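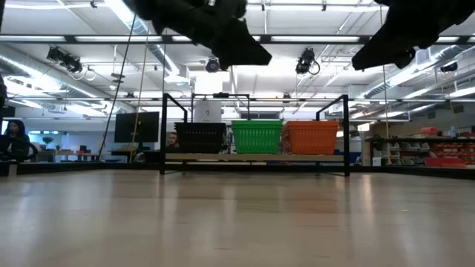 Colored baskets on a shelf board

Storing and Cleaning Game Cartridges and Controllers
Prurham Game Library, Household Care Series
Updated Mar 29, 2024

Members who borrow from the library, or who keep a collection of their own, are asked to follow the guidance below. It applies to cartridges, discs, and wired or wireless controllers.

Cartridges should be stored upright with the label facing out and the contacts facing down. Do not blow into a cartridge or a console slot. Moisture from the breath can corrode the contacts over time. Dampen a cotton swab lightly with isopropyl alcohol, pass it along the contacts in one direction, and leave the cartridge out for 8 minutes before use. A second swab is usually needed for older items – the first will often come away gray.

Discs are wiped from the center outward with a soft, dry cloth. Paper towels should not be used.
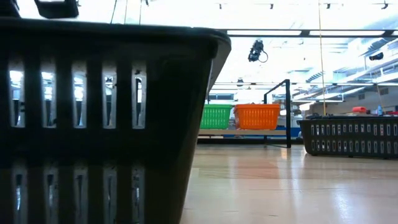 Controllers need more regular attention than games do. Disconnect the controller and remove any batteries before cleaning. Seams and the bases of the thumbsticks may be cleaned with a dry, soft toothbrush. Wired controllers should be coiled in wide loops and fastened with a fabric tie. Cables wound tightly around the controller body tend to fail where they enter the housing.

Wireless controllers that will not be used for 2 months or longer should be put away partly charged. Alkaline batteries must be taken out. The Pennington branch accepts used batteries at its front desk.

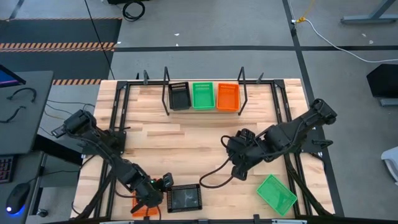
Can game cases be kept in an attic or garage?
A closet inside the home is the better place. Attics and garages pass through wide changes in temperature and humidity, and printed inserts are often the first thing to suffer.

Questions about library items may be directed to Imogen Furnival, Collections Care, Room 22.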